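Warside Growers: notes from the January meeting
8 January 2025, in the back room at the farm shop

Hello all! It was my turn to take the minutes again, so you're getting them my way, with the chatter left in. If I've put words in your mouth that you didn't say, tell me before the next meeting and I'll change them. I've left out the long bit about whose turn it is to bring biscuits.

Apologies
Three people sent theirs, two with the same cold by the sound of it. Get well soon, both of you.

Last meeting's notes
We went through the December minutes and agreed them with one change. I had written that the leeks were going in the bottom field, and they are going in the top field, next to the old hedge. I think I was half asleep by then (it was the night of the chilli). It's corrected in the folder now.

Seed order
This took up most of the first hour and I'm glad it did, as last year we rushed it and ended up with a mountain of radish and hardly any chard. Nevzat Değirmenci had been through the shed tins over the holidays and brought a list of what's left. We have plenty of kale, both the curly and the black, a good amount of beetroot, and more coriander than we could ever sow. We're low on carrots and parsnips. Parsnip seed doesn't keep, so what was left of that is going on the compost and we'll buy fresh.

There was a good long talk about squash. I love the big blue ones and I'll say so every year, but they are a nuisance to sell whole at the market, where people want something they can carry home with the rest of their shopping. We settled on growing fewer of the big ones and a full bed of the small orange sort. I was outvoted and I took it well, I think!

Tomatoes: same as last year in the first tunnel, with one row given over to Karaca, which is the seed Nevzat's aunt passed on to him and which did so nicely on his windowsill last summer. It's a dark, ribbed one with a thin skin, so it won't travel, but for the farm shop it could be lovely. He has enough seed for 48 plants. He'll start them off at home where it's warm and bring them over when the frosts ease.

Agreed: Nevzat to send the seed order off by the end of next week. Anyone with a last-minute wish has until then to ring him, and please do ring, he doesn't look at his emails.

The tunnels
The second tunnel came through the storm with a tear by the north door. I went over and had a look at it with a torch before we started, and it's longer than I'd thought, more than the length of my arm. Tape will hold it for now. The question is whether we re-cover the whole thing this spring or get one more season out of it. I'm for re-covering, because the plastic has gone so cloudy that the winter salad is leaning over looking for light. Others felt the money was better spent on the irrigation. We went back and forth a fair bit and then someone put the kettle on, which helped.

Agreed: tape it this week, get a price for a new cover, and decide in a month. I'm getting the price. The firm we used for the first tunnel was Hemska and they were decent to deal with, if slow to pick up the phone, so I'll start with them and try one other.

Water
The pump is making the noise again. We listened to a recording of it on a phone, which was funnier than it should have been, and the feeling in the room was that it's the same bearing as before. It needs to come out and be looked at before we want it in earnest, and now is the time, while the ground is sodden and there's hardly a thing to water.

The idea of drip lines in the top field came up again. I'm in favour, having spent most of last July dragging a hose about and flattening the lettuces with it. A starter set is £200, and we'd need a filter on top of that, as the pond water is full of bits. We agreed to try it on the leeks and the first carrots and leave everything else as it is this year. If it's a faff, we've only spent a little.

Veg shares
I gave a short report on how the winter shares have gone, and I'm pleased! The mix has been better balanced than last winter, and the recipe slip in the bag is going down well, especially the one for celeriac (I've had notes back from people who had never cooked one before). The grumbles were the usual two, which are too much cabbage and not enough warning about what's coming. We can't do a lot about the cabbage in January. The warning is easy, and I've said I'll put the week's list up on the website the evening before collection so that people can plan their suppers.

A few members have asked if they can swap an item. We tried a swap table once and it ended with a heap of turnips and no onions to be seen. I'd still like to have another go at it, with a one-for-one rule and only on items we have plenty of. We'll run it through February and see how we feel.
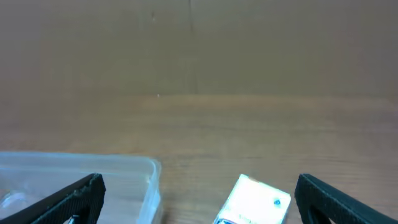 On bags, we're running short, as a lot of them go out and never come home. Please look in the cupboard under your stairs, behind the door, in the boot of the car, wherever it is that bags go in your house. We'll put a line in the newsletter too. If that doesn't bring enough back we'll have to buy more, and I'd far sooner spend it on seed.

Market stall
We have our usual pitch again from March. The Fuvby people, who do the sourdough, asked if we'd like to be next to them this year, and everybody said yes at once. Bread and veg go so well side by side, and they're good company on a cold morning. We'll need to be set up a little earlier than before, as they like to open early, so the van loading has to start while it's still dark for the first few weeks. I'm afraid I groaned out loud at that.

The prices will go up slightly on salad bags and stay put on roots. We talked about bunching the carrots with their tops on, as they look so fresh that way, though the tops go limp by lunchtime. We'll bunch half and see which sell.

Jobs before next time
Nevzat: seed order, and clean out the propagating trays if it's dry enough to do it outside.
Me: tunnel price, website list, the line about bags.
Whoever is in first when the weather turns: tape on the second tunnel. There's a roll on the hook by the door.
Pump: three of us are going to lift it out together, as it's far too heavy for one. I'll ring round with a day.
Everyone: bags!

Any other business
The robin is back in the packing shed and has taken to sitting on the scales. Please keep the seed trays covered.

There was a question about mulching the rhubarb. I think we should, and the heap by the gate is well rotted and easy to get a barrow to. Keep it off the crowns though, or they'll go soft as they did two winters ago. I'm happy to do this one myself as I'm very fond of the rhubarb.

Somebody asked about an open day and we all went a bit quiet, remembering the rain last time. It's on the list for next month, when we'll have the calendar in front of us.

Next meeting is the first week of February, same room, same time. It's soup, and I'm making it, so it will be squash.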